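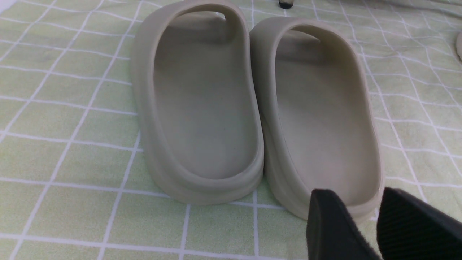 April, 2.40 pm

Foam slides, the putty pair (greyish beige, goes a bit green against the cloth). On the green check tablecloth on the end bench, heels to the front. Carrying on from this morning's page.

Job is the cleaning trial for the Karimi order. They want a care leaflet in the box and we can't write it till we know what marks the foam and what doesn't.

Footbed first. Matte all over, so any shiny patch will show up straight away. Check under a low lamp, not the overhead -- overhead flattens everything and I missed a scuff on the last pair that way. The cupped bit makes its own shadow towards the middle, don't write that down as staining (did this once already, see crossed out line on previous page).

Sole: two soft ridges round the back of the heel. Dirt will sit in the groove between them whatever we do. Old toothbrush, then cloth. No scraper. Leaflet needs a line about this.

Wash mix: Uvosine, 5 ml in 1000 ml warm water. Water at 37, checked with the sink thermometer. Hotter and I start to worry about the foam shrinking, though have no numbers for that yet. TO DO find the offcuts and try them in properly hot water.

Killix neat on an offcut -- went tacky after 2 minutes. Dulled the colour aswell. Not going near the actual slides with it. Might be ok for the tray.

Strap: underside is the awkward place. Cloth wrapped round a finger, in from the toe side, then out the back. Rinse the same way or the soap stays in there and dries white.

Drying -- flat, out of the sun, heels down. Stacking them left a dent in the rim on the old sample pair, took overnight to come out. Don't stack. Don't put them on the radiator either, I know it's tempting.

Prekton insoles don't fit this shape, the cup is too deep and they ride up at the edge. Leave out of the leaflet.

Still to do
- second wash, same mix, compare left and right
- biro mark on an offcut, leave overnight
- ask Karimi if leaflet is one colour or two
- more toothbrushes
- wash the tabelcloth

Stopped 4.15, need the sink for the other job.

Notebook index | Previous entry | Next entry | Materials | Bench rota

Workshop notebook, internal use. Corrections to the bench inbox please. Back to top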